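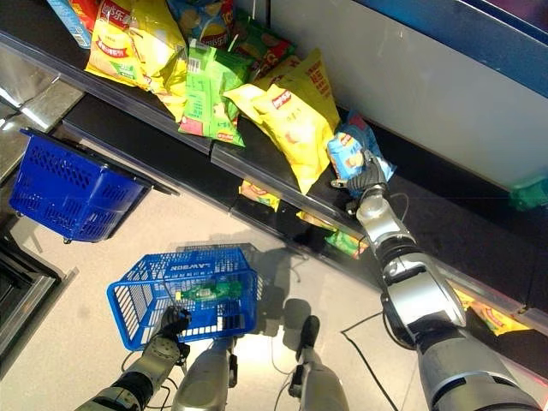 Ticket 2216: Outline stitches landing beside the thing they outline
Opened by: Ohemaa Arthur
Handled by: Sarla Upadhyay, Brerlow embroidery desk
Opened: Jul 25, 2025
Status: Solved, grudgingly

Problem as reported
I have a Brerlow machine and a heron. The heron stitches out beautifully until the black outline starts, at which point the outline goes off and does its own heron, a little to the left. Cotton ground, Wuren thread, medium hoop, 900 stitches a minute. It's for a group show in September and I would like it to have one beak.

Reply, Sarla
Sorry about the beaks. What's behind the cotton, and how is it hooped? Please also slow the machine to 420 and run the outline on a scrap.

Reply, Ohemaa
One layer of tear-away, floated, with the cotton pinned on top. I know. At 420 it's the same heron, only I have longer to watch it happen.

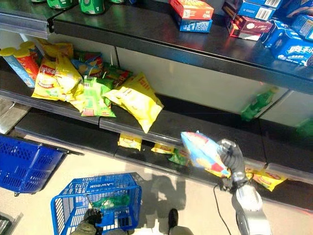
I also changed the needle, cleaned the bobbin case and turned the design round by a quarter. The gap turned with it, so I suspect the cloth and not the machine, much as I'd have enjoyed blaming the machine.

Reply, Sarla
Agreed. The body fill is dense and pulls the cotton in as it goes, then the outline is sewn where the body used to be. Please try:

1. Cut-away backing, hooped together with the cotton. No pins.
2. Fill density down one notch, pull compensation up one.
3. Outline straight after the body, before the reeds.
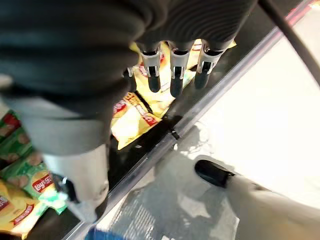
Gripper fingers over a yellow crisp bag

Reply, Ohemaa
Did all three. One beak. The left foot is still a hair out, but the reeds cover it and I'm calling that composition. I have 237 pins going spare if the desk wants them.

Closing note, Sarla
Pins declined. Closed with the customer's agreement. Reopen if the foot gets worse.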